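Susdale Residents' Help Exchange
Household and Storage > Entryways

Slippers and other soft footwear will not stay on a two-tier rack with metal bars

Posted by Drolero, Friday

I would be grateful for advice regarding a small shoe rack in a shared entry. It has a black metal frame and two tiers of chrome bars, and it stands on carpet. Ordinary lace-up shoes sit on it without difficulty. House slippers do not. The sole is soft, the gap between the bars is wide, and the toe drops through. Residents have taken to standing their slippers upright against the front of the rack.

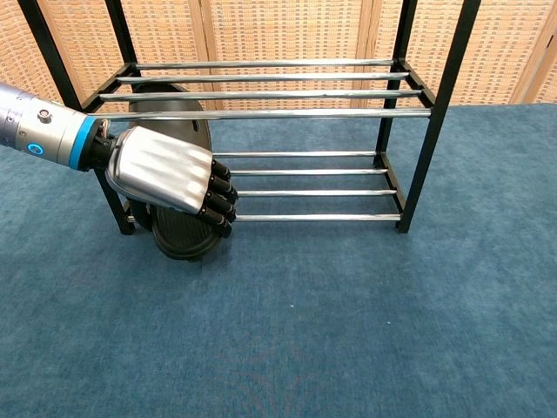
Dark grey slipper standing against the front left of the rack.

The household has six residents and the rack must remain within its present footprint. I would prefer not to purchase a replacement. Is there an accepted method of storing slippers on bars of this type?

Views: 1,721

Fodix
Member, 223 posts

The usual practice is to place the footwear across the bars with the heel toward the back. On most racks of this pattern the rear bar of each tier sits higher than the front one, so a heel resting against it is less inclined to slide. Slippers with a stiff sole will generally hold in this position. Those with a very flexible sole will not, and a liner is then required. A sheet of rigid plastic cut to the width of the tier is adequate. Please measure between the end frames before cutting, and allow a small clearance on each side.

Tall items should be treated separately. A boot or high slipper takes up the height of both tiers and is best kept at one end, upright, with its opening facing outward.
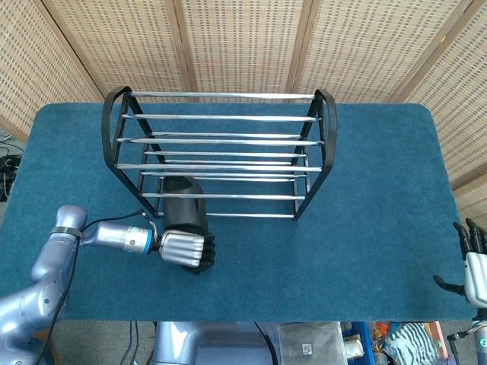 Once the tall pair has been given its end, the remaining width can be divided among the other residents. In our building each household labels its section with a small tag tied to the bar. Adhesive labels tend to peel away from polished metal and leave a residue.

Should the rack rock on carpet, check that the end frames are square before placing anything beneath the feet. Tightening the fasteners is often sufficient.

D'Souza
Member, 2,256 posts

I would put the slippers in a basket beside the door and keep the rack for shoes.

Drolero

Thank you both. The footprint does not allow for a basket, but I will obtain a sheet for the upper tier and reserve the left end for the taller pair. May I ask Fodix what thickness of plastic is recommended?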